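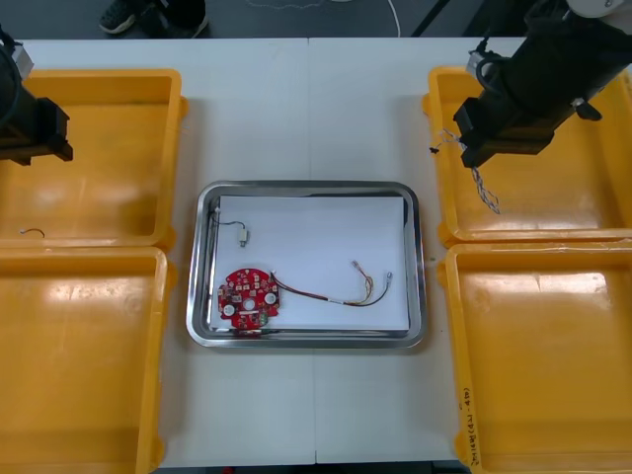

How early do I need to line up to see the cast arrive at the Falimance premiere in Ernirley?

Posted by Raluca Bogdan, 9/6/18

I've been a Falimance fan since the first season and I've never been to a premiere of anything. The movie version opens at the Sârbu Theater in Ernirley and I finally live close enough to go! I don't have a ticket to the screening. I just want to stand outside and see people walk in, and maybe get my season one poster signed if I'm lucky. Skulta did the theme song and there's a rumor all over the fan pages that she's coming too, with the silver mask and everything. I can get to the theater by lunchtime. Is that good enough or do I need to be one of those people with a sleeping bag? Also, is there anything I should know about asking for autographs so I don't make a fool of myself?

Lăcrămioara Vasiliu

Get to the Sârbu by 8 in the morning if you want a spot on the rail, and by 11 if you're happy standing a row or two back. Lunchtime will probably get you onto the street but not into the fan area.

I've done four premieres at that theater and I love it, so forgive the length of this. They hand out wristbands from a folding table on the side street, next to the stage door. At the last one I went to, in June, there were 285 wristbands and I was number 62, and I'd shown up a little before 8. Number 62 got me a rail spot near the far end of the carpet, and that turned out to be a wonderful place to be. The wristbands are free, one per person, and you have to be standing there yourself to get one. You can't pick one up for a friend who's parking the car.

Once you have the wristband you can leave! This is the part first-timers miss. They'll tell you a time to be back (it was 3:30 in June) and they line you up again by number. If you're late you go to the end, whatever number you have. So get your band, go have a real lunch, charge your phone, sit down somewhere. You'll be on your feet for the rest of the day after that.

Where to stand: everybody runs for the middle, where the cars pull up. I'd go to the last stretch before the doors. The cast get out of the cars with their publicists pushing them toward the photographers, and they hardly stop for the first group of fans. Then they do the photo wall, then the interviews, and by the time they reach the end of the carpet the hard part is over and they're relaxed and chatty. I got 25 minutes of people strolling past at a snail's pace and I had an actual conversation about soup with one of the supporting cast. Soup! I was floating for a week.

Autographs: have the poster out and flat before anyone gets near you, with the cap already off the pen. Bring two pens, one dark and one silver or gold, as your season one poster is mostly black if it's the one I'm thinking of. Put it on a stiff board or the back of a big sketch pad so there's something to write on. Say the person's name, say please, and keep it to one item. Pick autograph or selfie ahead of time and go with that. If they do both on their own, great, but asking for both slows down the whole rail and the people behind you will let you know.

If the publicist says "no more," that's it, even if the actor was looking right at you. It happens to all of us. Don't reach over and don't yell anything except hello and nice things.

Food and water are fine in the fan area, but folding chairs, ladders, selfie sticks and big umbrellas get taken at the bag check. A rain jacket is better than an umbrella anyway. The restroom in the coffee place across from the stage door was open to wristband people last time -- buy something, they're nice in there.

I hope you get your poster signed. Please come back and tell us!

Iulian Ardeleanu

go the night before, I did for the season two screening and got number 3. worth it!! bring a blanket

skulta is NOT confirmed btw. somebody on the fan page said her tour bus was seen outside town and that's the whole rumor. would be amazing though

Johanna Wieser

Lăcrămioara's answer is great and I'd follow it. I want to add a couple of things, one of them about sleeping over. The theater changed its rules after the season two screening Iulian is talking about. Lining up on the sidewalk before 6 a.m. isn't allowed now, and when I went in June the security crew walked down the street at 5 and asked the overnight group to leave and come back. They were polite about it, but those people lost their places. I showed up at 8:20 with a bagel and got number 97, which was second row, and I had a ball.

Second row is better than it sounds, by the way. The rail is only waist high and the people in front are usually sweet about passing a poster forward, especially if you've been chatting with them all day. I've made real friends in that line. One woman was sharing homemade cookies with everyone between us and the corner and we still write to each other every time a trailer comes out.

About Skulta: if she does come, don't count on a signature. At the music events where I've seen her she kept the mask on, waved with both hands, and went straight inside. She did stop and dance for a few seconds for a group of kids, though, and it was the best thing I saw all year. Have your phone ready on video as soon as you hear the screaming start.

Wear your comfy shoes, and check the theater's page the evening before in case they move the wristband table. They put it around the back once when there was roadwork.

Comment from Raluca Bogdan

Oh wow, thank you all so much! I had no idea about the wristbands, I would have walked up at noon with my poster and wondered where everybody was. I've swapped shifts so I can be there by 7:30. My friend Lenuța Cârstea is coming along too and we'll each get our own band. Silver pen is on the shopping list. I'm aiming for the end of the carpet, and I'll post here afterward even if all I get is a photo of the back of somebody's head!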